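Husmont Handheld: household demonstrations, release 4

README, last edited February 12, 2021

Husmont Handheld is a set of 2,126 short demonstrations of everyday tidying, all recorded by people using handheld grippers. No robot arm took part in any of it! A person picks up a gripper in each hand, does the job the way they would at home (more or less), and the cameras on the tools record the whole thing. We train pick-and-place policies on the result, and we're really happy with how much variety we got out of ordinary rooms and ordinary stuff.

What you get

The release has 128 sessions. Each session is one person in one room, and holds anywhere from a few demonstrations to a long afternoon of them. Inside a session folder you will find:

left/ and right/ – fisheye video from each gripper
head/ – video from the head-mounted camera
poses/ – gripper trajectories, one file per demonstration
notes.txt – whatever the operator typed in afterward, typos included

Head video is missing from 26 sessions. Those folders have no head/ directory, so please check for it before you build your loader. Dima Shboul lost an evening to that one.

Tasks

Cloth handling is the biggest group and the one we like best. Cloths get picked up, handed from one gripper to the other, dropped in containers, and folded badly. The other groups are paper and card, small kitchen things, and a mixed group called "misc" that really is misc. Task names are in tasks.csv. We kept the operators' own wording in a second column, and it has been surprisingly useful for language conditioning – people describe the same job in wonderfully different ways.

How it was recorded

Operators got a one-page sheet and a practice run. We asked them to keep a steady pace and to leave mistakes in. A dropped cloth that gets picked up again is a good example, so please don't filter those out without a look first. They are marked "recovery" in the labels.

The square markers on the grippers are used for alignment between views. When one tool passes close to the other, the marker is often seen at a steep angle, and the pose file marks those stretches as low confidence.

Privacy

Faces are pixelated in all views. The fisheye lenses take in a lot of the room, ceiling and operator included, so Rima Matar checked every session by hand after the automatic pass. If you spot something we missed, write to us and we'll pull the clip the same day.

Known problems

Clocks on the left and right tools drift apart in long sessions. Use sync.json and ignore the file timestamps.
Very bright windows wash out part of the view in a few kitchens.
"Towel" and "cloth" are used for the same objects in places. Aoi Tanabe is working through these for the next release.

Credits

Recording: Anas Qudah, Dragica Vasić. Labels: Aoi Tanabe. Loader and checks: Dima Shboul, Rima Matar.

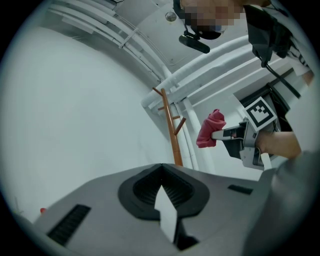

Gripper view from a cloth task, with the second gripper holding a red cloth at right.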